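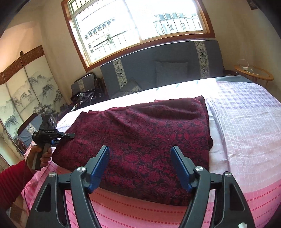
안영숙 씨는 겨울 밤하늘을 보러 갈 때마다 숙소 불빛이 가장 아쉬웠다고 한다. 마당 등을 꺼 달라고 부탁해도 옆 동의 간판이 밝으면 소용이 없었고, 결국 차를 몰고 다시 산길로 올라간 밤도 있었다는 것이다. 객실 문을 열고 나가 바로 오리온자리를 볼 수 있는 곳이라면 먼 길도 마다하지 않겠다는 의견도 남겼다.

고원 숙박 단지 베네바르(Benevar)는 이러한 투숙객 의견을 반영하여 오는 12월부터 쌍둥이자리 유성우 관측 숙박 프로그램을 운영한다고 밝혔다. 쌍둥이자리 유성우는 매년 12월 중순에 극대기를 맞으며, 초저녁부터 복사점이 떠올라 자정을 넘기지 않고도 관측을 시작할 수 있다.

베네바르는 해발 1,000미터 고원에 위치하며 독채 객실 17동을 갖추고 있다. 프로그램 기간에는 오후 7시부터 단지 내 외부 조명을 전면 소등하고, 보행로에는 바닥을 향하는 적색 유도등만 점등한다. 객실에는 암막 커튼을 설치하여 실내 불빛이 밖으로 새어 나가지 않도록 하였다. 차량은 소등 시각 이후 단지 안쪽으로 진입할 수 없으며, 늦게 도착하는 투숙객은 입구 주차장에서 도보로 이동하여야 한다.

관측 장소는 단지 북쪽 초지의 플릴렌트(Flilent) 마당이다. 눕는 의자와 담요를 비치하며, 관측 해설은 에까차이 수크사왓(Ekkachai Suksawat) 씨가 맡는다. 해설은 한국어와 영어로 진행되고 별도의 요금을 받지 않는다. 유성우는 맨눈으로 넓은 하늘을 보는 것이 유리하므로 망원경은 제공하지 않는다. 개인 장비를 가져오는 투숙객은 전원 표시등을 가릴 수 있는 테이프를 준비하는 것이 좋다.

식음 부문에서는 단지 내 식당 퀘이(Quaye)가 저녁 영업을 소등 전에 마감하고, 이후에는 보온병에 담은 생강차와 옥수수 수프를 마당에서 제공한다. 예약자에 한하여 도시락도 주문할 수 있다.

에까차이 수크사왓 씨는 "눈이 어둠에 익을 때까지 휴대전화 화면을 보지 않는 것이 가장 중요하다"며 "두꺼운 양말과 모자를 꼭 챙겨 오시기 바란다"고 당부하였다.

흐린 날씨로 관측이 어려운 경우에는 실내 라운지에서 겨울철 별자리 강연을 진행한다. 날씨를 이유로 한 숙박 취소는 체크인 4일 전까지 위약금 없이 가능하며, 그 이후에는 같은 계절 내 일정 변경으로 대신한다.

예약은 운영사 주르노브(Zurnov)의 예약 창구와 베네바르 안내 데스크에서 접수한다. 반려동물 동반 객실은 이번 프로그램에서 제외된다.

문의: 주르노브 홍보 담당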